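Can it set the table yet?

Every few months I get asked by a friend with small kids when the robot that does the dishes is coming. I used to say "soon" and change the subject. Now I have a longer answer, and it's a much happier one than I'd have given last winter!

I've been following two-handed robots pretty closely since December, mostly through a project called Skakonow, and the thing that keeps getting me is how good they are becoming at the dull stuff. Pick this up, put it there, don't squash it. A year ago I watched a machine from Bruden spend 40 minutes on a basket of towels and I was thrilled, which tells you how low my bar was. My own kitchen has 27 drawers and cupboard doors (I live in an old house with very odd ideas about storage), and I can't imagine any of those early ones finding a spoon in it.

Food on a plate is a great chore to practice on, I think. A plate is a big, forgiving target. Whatever goes on it can be a silly shape, though, and then the fingers have to wrap around something curved and lumpy with no handle, and let go of it again without dragging it across the rim. Two hands make it harder still – both of them want the same small space over the plate, so one has to wait or they have to share.

My friends at the Coltow makerspace argue with me about this every Saturday. They say a suction cup would do it faster. Sure! But a suction cup won't wring out a sponge or turn a doorknob, and I want one machine in the house, with fingers, that can have a go at all of it.

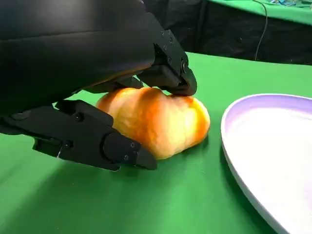
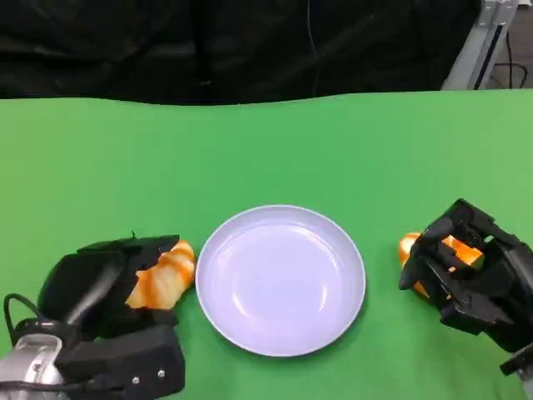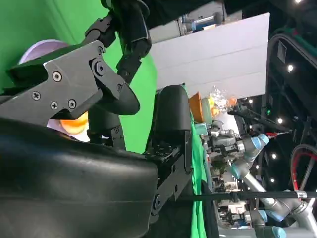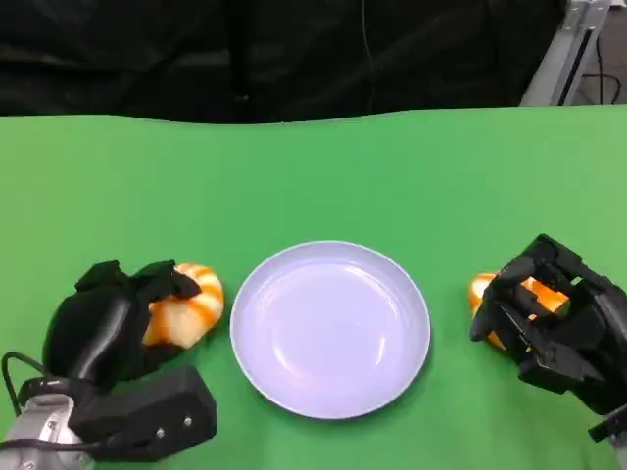

Issue 14

So, can they do chores yet? On a clear table with one plate, I'd say we're close. In my kitchen, with the mail and the cat and a wet cutting board in the way, no. Price is the other thing. Delacroix has been talking about a pair of hands for 3,000 dollars, and that's before you buy any arms to put them on. I'd pay it for a machine that emptied the dishwasher every night, and I'd probably stand there and watch it the whole first month.

Next time I want to get into laundry again, because the folding has come a long way since those towels and I have over 3,000 words of notes on it that need cutting down first.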